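Ticket: low discharge pressure, block C irrigation main
Site: Tiltska estate, oil palm, river intake
Opened by: Mwajuma Laizer
Opened: September 9, 2023
Priority: High
Status: Resolved

Initial report
Pump 2 at the river intake starts normally and reaches rated speed, but discharge pressure at the header stops at 2.9 bar. Normal is 4.4 bar with the block C valves open. Lateral lines at the far end of the block are delivering almost nothing. Pump 1 is on the same header and holds pressure when run alone. Controller is a Kallberg panel, firmware not changed this season. No alarm shown apart from a low pressure warning, code 159, which repeats after each start.

Palms in the lower rows are second-year plantings and are on a short watering interval. Please advise before the next cycle.

Reply 1, Bondstead field support
Please send the following:
Suction gauge reading with pump 2 running and pump 1 isolated.
Motor current on all three phases.
Differential pressure across the disc filter.
Position of the isolating valve between pump 2 and the header.
Do not raise the speed limit in the controller to make up the pressure. If the suction side is restricted, higher speed will cause cavitation.

Reply 2, site
Suction gauge: -0.5 bar. Logbook value at commissioning is -0.2 bar at a similar river level.
Motor current: 61, 60 and 61 A. Nameplate is 78 A.
Filter differential: 0.2 bar, flushed this morning.
Isolating valve: fully open, checked by hand.
There is a rattling sound from the casing above 1,300 rpm. It was not noted on the last inspection sheet.

Reply 3, Bondstead field support
Low current with balanced phases and a deep suction reading points to a restriction upstream of the impeller. A worn impeller would lower the current as well, but it would not pull the suction gauge down. Start with the intake screen, then the foot valve, then the suction line joints. Lock out both pumps before anyone goes near the sump.

Reply 4, site
Both pumps locked out. Screen lifted. The lower third was matted with water hyacinth roots and silt, and the mesh behind it was dented inward in two places. Cleaned with a stiff brush and low-pressure water, dents pressed out, screen refitted. Foot valve moves freely and the seat is clean.

Result after restart: suction -0.3 bar, header 3.8 bar, rattle gone. Code 159 cleared on its own. Better, but still short of normal.

Reply 5, Bondstead field support
The remaining shortfall may be air. Coat each flange joint on the suction line with soapy water while the pump is stopped and the line is under light test pressure, no more than 0.5 bar. Close the foot valve side first or the test will not hold. Check the pump shaft packing as well.

Reply 6, site
Leak found at the second flange from the pump, bottom side. Gasket was extruded and two bolts were under torque. Gasket replaced with a Quiroga full-face type, 5 mm, from store stock. Bolts tightened in a cross pattern in three passes. Packing gland dripping at a normal rate, not adjusted.

Pump 2 primed and run for 50 minutes with all block C valves open. Header steady at 4.4 bar. Suction -0.2 bar. Motor current 72 A on all phases. End-of-line pressure in the lower rows is back inside the design range.

Reply 7, Bondstead field support
Readings are in line with the commissioning sheet. Two follow-up items:
Screen inspection interval changed from 400 to 200 running hours until the end of December, then to be reviewed against the river level.
Suction pressure to be written in the logbook at every start - it would have shown this fault earlier than the header alarm did.

The low pressure warning threshold was left at its present setting. A suction-side alarm can be added to the Kallberg panel if a transmitter is fitted, and input 4 is free. Quotation to be handled under a separate ticket.

Closing note
Cause: blocked intake screen on pump 2, together with an air leak at a suction flange. Parts used: one gasket. Block C returned to the normal watering schedule. Ticket closed with the agreement of the site.

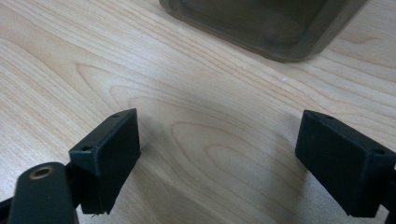 Can pump 1 supply block C alone while the pump 2 screen is being cleaned?
Pump 1 can carry the block if the valves are opened in two groups, upper rows first and lower rows after. With every valve open at once, the header pressure will fall below the warning threshold.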